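Do you need to be told how you slept?

My sister-in-law swears by hers. It buzzes her awake at the right moment, gives her a mark out of a hundred, and she passes the mark on to the rest of us before she's put the kettle on.

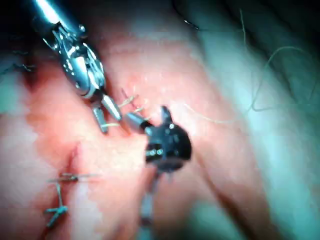

Kazue Tamura wrote to me after my last post to say I was being unfair, that her sleep tracker had got her to stop drinking coffee after lunch, and that if a bit of plastic on the wrist could do that then who was I to sneer. Fair enough. I'd only ask whether it was the plastic or the coffee.

I borrowed an Esness band in April and wore it for 15 nights. I wanted to be fair to it. The first morning I felt fine, properly fine, and the app told me I had scored 80 and was "well restored". Lovely. The second morning I felt much the same and it gave me a number so low I spent the day waiting to fall over. I didn't. I dug the whole vegetable bed and went to the pub.

So which of us was wrong? The band can't ask me how I feel. It knows when I move and how fast my heart is going, and from that it draws a coloured chart of deep sleep and light sleep and dreaming. I looked for some account of how it decides which is which. The booklet says it uses "smart sleep science". I've read clearer explanations on the back of a shampoo bottle.

One night I lay awake from two until nearly four, thinking about the boiler. The chart had me down as sleeping soundly for all of it. I also took the thing off one evening and left it on the arm of the sofa, where it had a short nap.

Liudmyla Hladun, who lent it to me, thinks I should look at the trend and ignore the single nights. Perhaps. But if the single nights are guesses, I don't see why a row of them should be worth more. She has since moved to a Tsuji ring, which gives her better scores for the same bed and the same snoring husband. She's delighted with it — I would want my money back.

What bothers me most is the mornings. I used to wake up and know. By the second week I was lying there with my eyes shut, waiting to find out. The monthly fee for the full charts is 7 pounds, too, and the free version mostly shows you where the charts would be.

I've given it back. I went to bed at eleven last night, read two pages, and woke up when the bins went.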